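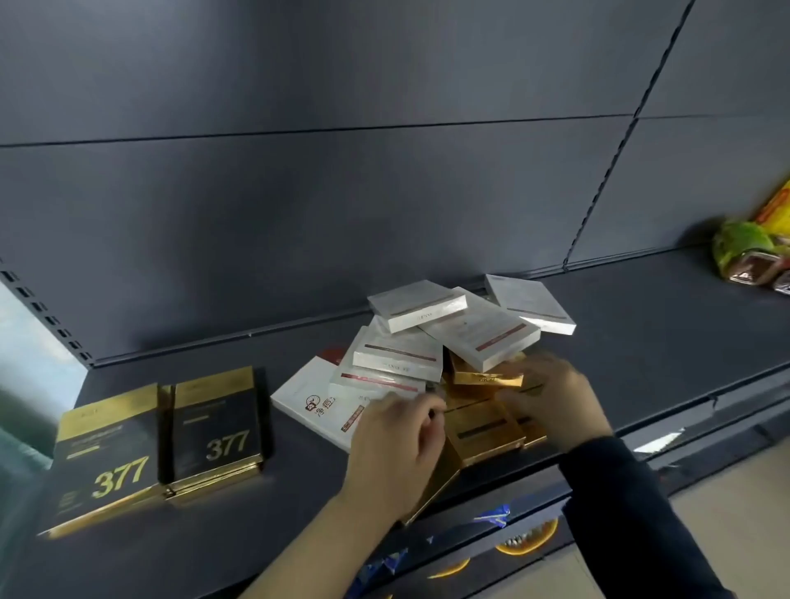
Counting stock in a small store is a job most owners put off until the accountant asks, and then do badly at eleven at night with a pen that's dying. I did it that way for years. The trouble is rarely the big stuff. Bags of ice melt salt are easy to count, being large and disinclined to hide behind each other. The trouble is small boxes of nearly the same size in nearly the same colors. Take a heap of cigarette packs, white ones and gold ones lying at every angle on a dark metal shelf: it takes two hands just to get them straight, and until they're straight any number you write down is a guess with a decimal point. Batteries are as bad. Lip balm is worse. What follows is how I run a full count in my store now, start to finish, in one evening, with one other person and no software that needs a password reset.

What you need

A clipboard for each person counting. A phone will do the same job until somebody texts you.
Count sheets, printed (see below).
Painter's tape, the blue kind.
Two pens each, different colors for the two people.
A box for orphans, meaning anything you can't identify, price or explain.
A step stool that doesn't wobble. I've been meaning to take my own advice on this one.

Step 1. Draw the map

Before you count a single thing, sketch the store on one sheet of paper. It doesn't need to be to scale. Mine looks like a child's drawing of a submarine. Give every stretch of shelving a letter and every shelf in it a number, starting from the top. The third shelf down on the wall by the door is B3, and it will be B3 for the rest of your life.

Don't name sections after what's in them. I used to have a section called Soup. Soup moved in the spring, and for two counts afterward there were people standing in front of the motor oil looking for Soup.

Include the places that aren't shelves: the counter, the space under the counter, the back room, the top of the fridge in the back room, the hook display, the rack by the register. Also include your car if you're the kind of person who drives stock around in it. I am.

Step 2. Make the sheets

One sheet per lettered section. Columns for shelf number, item, size, count, and a wide one for notes. Leave the count column blank, and I mean completely blank. Don't print last month's number or what the register thinks you have. A tired person who sees a 24 printed next to the item will find 24 of them, no matter how many are there. I've done it myself, with full confidence, in front of a shelf holding nine.

Leave half a dozen empty lines at the bottom of every sheet. You'll find things you'd forgotten you sold.

I keep a stack of these made up in a folder marked MacRitchie, that being the name on the folder when I found it.

Step 3. Stop the world

Close the store, or count after closing. You can count while open if you enjoy arithmetic that moves. If a delivery is due, either get it put away the day before or leave it sealed in one spot with a piece of tape on it saying NOT COUNTED. Same for returns you've boxed up to send back. They're still in the building, they look like stock, and somebody helpful will count them.

Write down the time you locked the door. Any sale rung up after that goes on a separate slip. There shouldn't be any. There's always a neighbor.

Step 4. Straighten first, count second

This is the step everyone skips, and I skipped it longest.

Go through the store once with no clipboard at all. Pull everything to the front of the shelf. Face labels out. Put strays back where they live. Stack small boxes flat, same way up, in piles of the same height. Anything that can be squared off should be squared off. Anything that rolls should go in a tray.

It feels like housekeeping and you'll want to hurry it along. Allow more time for it than for the counting. In my store the straightening takes about two thirds of the evening, and the counting goes by so fast after that that I start to suspect I've missed a room.

While you're at it, check behind the front row. Check under the bottom shelf too. The gap under section D once gave up 7 tubes of denture adhesive and a birthday card, signed, to a person I've never met.

A word on pile height. Pick a number and stick to it for the whole section. I use 6 for small boxes. Then you're counting piles and multiplying, and the leftover short pile goes at the right-hand end where you'll see it. If you're left-handed, put it at the left end, but make sure whoever you're working with has been told.

Step 5. Count in pairs

One person touches and says the number. The other writes it and says it back. That's the whole system. It sounds like something off a boat, and you'll feel silly for the first section.

The person touching doesn't write and the person writing doesn't look at the shelf. If both of you look at the shelf, you'll both have opinions about it. Swap jobs at the end of each lettered section, and only there. Swapping in the middle of a section is how we came to have no record of any greeting cards.

Go left to right, top to bottom, always. When a shelf is done, stick a bit of blue tape on its edge. No tape, not counted. You'll be glad of this when you come back from answering the phone and can't remember if you'd done E4 or only thought about it.

My counting partner is Lotte Van Leeuwen, who used to run the Brarska hardware store two streets over and has strong feelings about washers. She introduced me to the rule about open cases: if a case is sealed, trust the number on the carton. If the tape's been cut, it's a loose pile that happens to be in a box, and you count what's in it. I'd been trusting cut cases for years, and this explained a good deal about our paper towels.

Step 6. Spot check

When every shelf has tape on it, have a cup of coffee. Sit down for it.

Then pick 4 shelves and count them again, with the jobs reversed and the first numbers face down. Choose at least two of them from places with small, similar items. Nobody ever miscounted a snow shovel.

If all of them match, you're finished on the floor. If one's off, recount that section. If two or more are off, you were tired earlier than you thought, and you should recount everything done after the last sheet you feel sure of. The two pen colors help here. You'll be able to see whose handwriting went downhill first, and you should keep that to yourself.

Step 7. Compare, and don't panic

Now, and only now, put your numbers beside what the register says you have. They won't agree. Circle anything that's out by more than 3 and ignore the rest for tonight.

For each circled item, check the dull explanations before the exciting ones:

It's in two places and you only counted one.
It was rung up as something else. Cashiers find one button they like for all the gum and stay loyal to it.
A delivery was entered twice, or not entered.
Single items were sold out of a multipack.
The size changed and the code didn't.
Somebody took it.

Most people start with the last one. I'd say some 6 out of every ten circles on my sheets come down to the first two, and the thief is generally me, having taken a flashlight home during a power outage and written myself a note that I then lost.

Fix the register to match the shelf. The shelf is right. It can be hard to accept this when the register has such a nice clear screen, but you can't sell a customer a number.

Step 8. The orphan box

By now it'll have things in it. Ours usually holds a few items with no label, something from a supplier that closed, and one Rerton key blank that reappears at every count no matter how firmly I throw it out. Give each thing one minute. Price it, send it back, or get rid of it. Anything that goes back in the box will still be there next time, and you'll have counted it twice.

How often

Full count twice a year. Small fiddly sections once a month, one letter at a time, which comes to half an hour with the radio on. Veerle Visser, who does our books, would like it weekly. I've told her she's welcome to come and hold the clipboard.

Take the tape off before you open in the morning. Customers will ask what it's for, and then they'll want to tell you how they'd do it.

Last updated 2023-09-06. The printable sheet had the size column in the wrong place and I've moved it.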